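How a Robot Learns to Pick Up a Spoon

Robots in kitchens have a hard job. A factory robot may do the same thing all day with parts that are always in the same spot. A kitchen is different. Spoons move. Vegetables come in odd shapes. People leave things wherever they like.

To deal with all this, a robot needs software. Software is the set of instructions that runs on a computer. Much of a robot's software can be tested before a real robot moves at all, in a kitchen that exists only inside a computer. A kitchen like this is called a simulation.

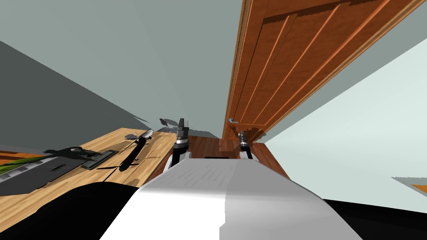

By Nayara Teixeira
Staff Writer, Indik Young Readers
May 2018

The simulated kitchen has a wooden floor, a counter and a door with a silver handle. It has light and shadows too. The long black utensil on the counter throws a dark shadow across the wood.

Shadows are there for a reason. The robot's software has to tell the difference between a thing and the shadow of a thing. You do this without thinking. A computer gets a picture as a big grid of colored dots, and to the computer a dark patch is only a group of dark dots. It could be a tray. It could be a hole. It could be the shadow of a plant.

The part of the software that works this out is called perception. It looks at the dots and makes a guess, such as "long object, lying flat."

Next comes planning. The planner has to find a path for the arm from where it is now to where it needs to be. The path must not go through the counter, the wall or the robot's own body. The planner tries many paths inside the computer and throws out the ones that would cause a bump.

"People think we draw the path by hand," says Wagner Pacheco, a programmer at Whitelaw. "We only write the rules. One afternoon our planner tried 500 paths to reach one cup, and it kept 9 of them."

The last part is control. Control turns the path into small movements of each joint. It checks again and again where the arm is and fixes little mistakes along the way. If you have ever carried a full glass of water across a room, you have done the same kind of checking with your eyes and hands.

A robot can have more than one camera. A camera near the hand gives a close view of the fingers, but it may see very little of the room.

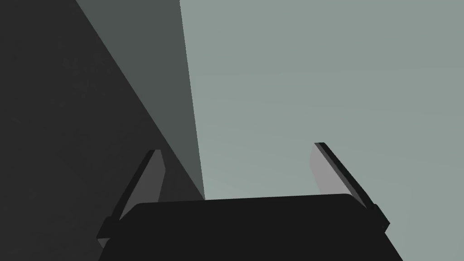 The open gripper in the simulated room, with nothing between its fingers.

In a view like this one, the software has few clues. The surfaces behind the fingers are flat and plain, and the computer cannot pick out a spoon that is not in the picture. It has to use a different view or move the arm and look again.

What happens when the software gets it wrong? In a simulation, no dishes break. The programmers press reset, everything goes back to its starting place, and the test begins again. Then they read through the record of the test to find the step where the trouble started.

A simulation is never a perfect copy of the real world. Real spoons can be slippery and real counters can be sticky. Software that works well on the computer still has to be tested on a real robot, slowly at first, with a person standing near the stop button.

Words to know

Gripper: the part of a robot that holds things, like a hand.
Perception: working out what is in a picture.
Planning: choosing a safe path.
Control: moving the joints along the path.
Simulation: a pretend place made by a computer.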